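Wirnora: laundry handling in a front room

The builder of Wirnora works from a house in Pumham and answers questions in the order they are put. The project began in June as a single arm on a bench. It now has two, and has moved in with the furniture.

"Cloth is the hard case," the builder says. "A mug has one shape. A pair of trousers has as many as you care to give it." Most test pieces start on hangers, where gravity does part of the sorting.

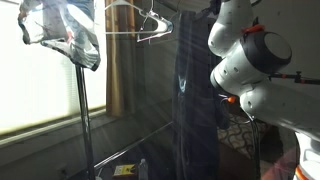
Cables and reach

The cables run outside the arm. "I tried sleeving them and lost wrist travel. They hang free now, with slack at the elbow." The control box came second-hand from Verschueren, a machinery dealer, and needed a new fan.

Speed at the wrist is held to 124 mm a second near the rack. The builder has tried 200. "The hanger swings and the position estimate is useless until it stops. You save nothing."

Daylight is the other difficulty. Exposure is fixed before each run, and a run that straddles a change in the weather is thrown out.
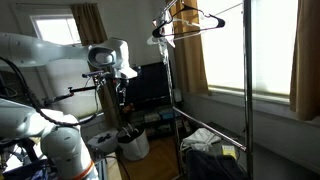
Both arms, with the clothing rack at right.

Of the last batch of hanger picks, 66 per cent were logged as good. The builder does not think much of the figure. "It counts a pick as good if the cloth leaves the rail. It says nothing about where it goes next."

The finger plates are cut at Tustent, a shared workshop where the builder books the bench 2 evenings a month. They are bolted so that a bent one can be changed without stripping the wrist.
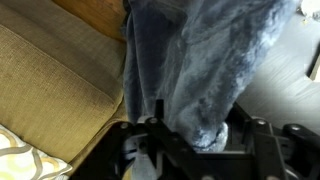 Grip force is still set by hand for each fabric. The builder keeps a paper table of settings and would like the software to choose from it. Plush is the slowest entry to fill in. With a blanket hanging in heavy folds beside the couch, the gathered tip at the bottom is the obvious place to take hold, but the pile compresses and the motor current rises late. "I want a threshold that works on fleece and on shirt cotton. At present I have two thresholds and a switch."

The next change is to the finger pads, which will be made narrower.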